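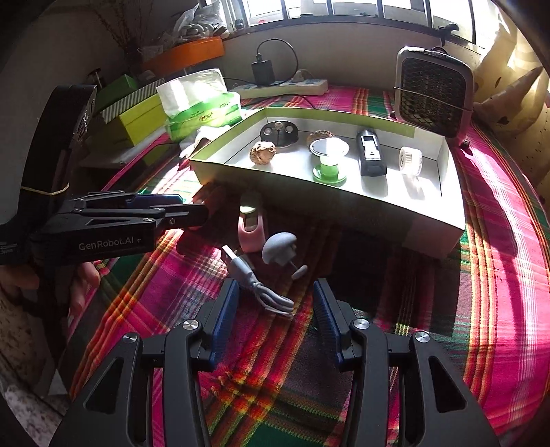 April 16, 2019
Prep bench log, Bamell section, tray 19

Continued on the matrix block from the lower sandstone at Jidthorpe. Three hours under the scope with the air scribe, then needles only. The exposed surface is now 79 mm along the long axis. Two more fish vertebrae are clear on the upper face, both abraded before burial, with the processes gone and the centra rounded. Same condition as the ones Tipene pulled from the float last season, so I am more inclined to read this bed as a channel lag than as pond fill.

Matrix notes. Medium sand, poorly sorted, calcite cement. The cement is patchy. On the north side of the block the grains come away with a needle, and within a finger's width it turns hard enough to stall the scribe. I marked the boundary in pencil on the block and on the sketch. Do not use acid on this one until the small bone at the corner has been consolidated. It is already cracked through and I do not trust the old glue.

Shell material: mostly oyster fragments, worn, with borings on both surfaces. One scallop piece with five ribs showing. The oysters are thick and could have been reworked from the older marine unit upstream, in which case they say nothing about salinity when the channel was active. Sigrún thinks they are in place. Her argument is the pair she saw still hinged at the Crabtree cut. I have not seen that pair and there is no photo of it in the folder. Asked her to add one.

Screen wash from bag 1049 is done. Split at 2000 microns. The coarse fraction is picked: root casts, oyster chips, one rodent incisor, one scrap of turtle shell with the surface pattern intact. The fine fraction is drying on paper, not picked. Please leave the fan off in that room.

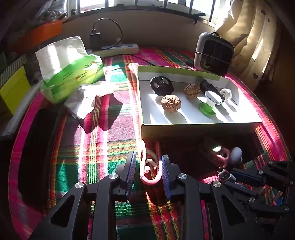

Angus Harawira
Fossil preparator, Pridari field program

Section correlation, afternoon. Laid the Jidthorpe log next to the Crabtree log and tried to match them on the gray ash. It works if the ash at Crabtree is the lower of the two, and then the bone bed sits just above the last marine clay. If it is the upper one, there is a gap in the middle that I cannot account for without a fault, and Warrick mapped no fault there. Need the mineral counts before drawing any line between the two columns. Left it dashed.

Dip readings in the Crabtree notebook still look wrong. Pages 6 and 7 have the beds dipping into the wash, page 8 has them dipping away. Either the compass was read from the wrong end or the declination was changed partway through the day. Ruby-Lee was on that traverse, will check with her before anyone enters them.

Consolidant: the thin mix is nearly out. I made up a small jar, labeled with initials, second shelf. It went on cloudy at the first coat and cleared on drying. Probably moisture in the bone. Will let the corner piece sit overnight before the second coat.

Open items
Photo of hinged oysters, Crabtree cut (Sigrún)
Dip direction, pages 6 to 8 (Ruby-Lee)
Ash samples to be crushed and mounted, both localities
Pick the fine fraction of 1049
New stylus for the small scribe, the current one is chipped
Turtle scrap needs its own number, currently in a vial inside the bag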